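Irko Grain Moisture Meter, Handheld
For small farms, seed savers and food banks. Ships from Waltilville.

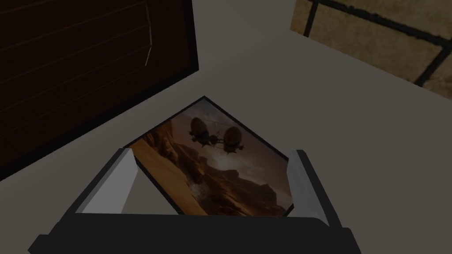 Does it do beans, though, or only wheat and corn? One buyer wrote in to ask exactly that, and went on to say that the last meter on their place read dry beans so wrong they lost most of a bin to mold before spring.

Yes, it does beans. Full crop list below.

What it is
A handheld meter for checking moisture in stored grain and dry legumes. Fill the cup, level it off, screw the cap down, press the button. Reading comes up as a percent. No grinding. No phone app, no account.

Grain that goes into storage too wet spoils, and a lot of food gets lost between the field and the kitchen that way. Big elevators have had good meters forever. Small growers mostly bite a kernel and guess. The Irko is for them.

Crops
13 settings: wheat, corn, barley, oats, rye, rough rice, sorghum, millet, soybeans, dry beans, field peas, lentils, sunflower. Popcorn — use the corn setting, reads a little high. We're told quinoa comes out all over the place, so please dont rely on it for that.

In the box
Meter with screw cap
Sample cup
Cleaning brush
4 AA batteries
Carry pouch with belt loop
Printed chart of storage targets by crop (laminated, finally)

Using it
Let the grain and the meter come to the same temperature first. Cold grain straight out of a bin in a warm shed will throw the reading off. Take samples from more than one spot, top and center at least, and write them down. Brush out the cup between crops. If the display says LO, it's the batteries. If it says Er 2, the cup is overfilled or there's a stone in it.

Not for flour, meal, nuts, hay or coffee. Different tool.

Which model
Irko: the one on this page. Handheld, cup style.
Proravura: long probe, goes down into sacks and bins without opening them up. Costs more. Better for co-ops and anybody handling bagged grain all day.
Ackah: bench unit, for seed labs. Call first, we don't keep these on the shelf.

Group orders
Order 4 or more Irkos and shipping is free. Food banks, growers' groups and school farms, ask for the group price before you check out, we can't apply it afterwards. Several groups share one meter between neighboring farms and that works fine. Get a spare cup.

Charts
The storage chart is in English and Spanish. French version coming in August. If you need it in another language and can help translate, write to us — we'll send a meter at cost.

Warranty and repairs
2 years on the meter. Cups and pouches not covered. Don't open the case, the calibration is set inside and we'll have to redo it at your expense. Send it to the Waltilville address with a note saying which crop and what reading your getting. A small bag of the grain helps.

Stock
In stock as of 24 June 2023. Orders go up fast near harvest, so order early if you can. Spare cups on backorder, brushes OK.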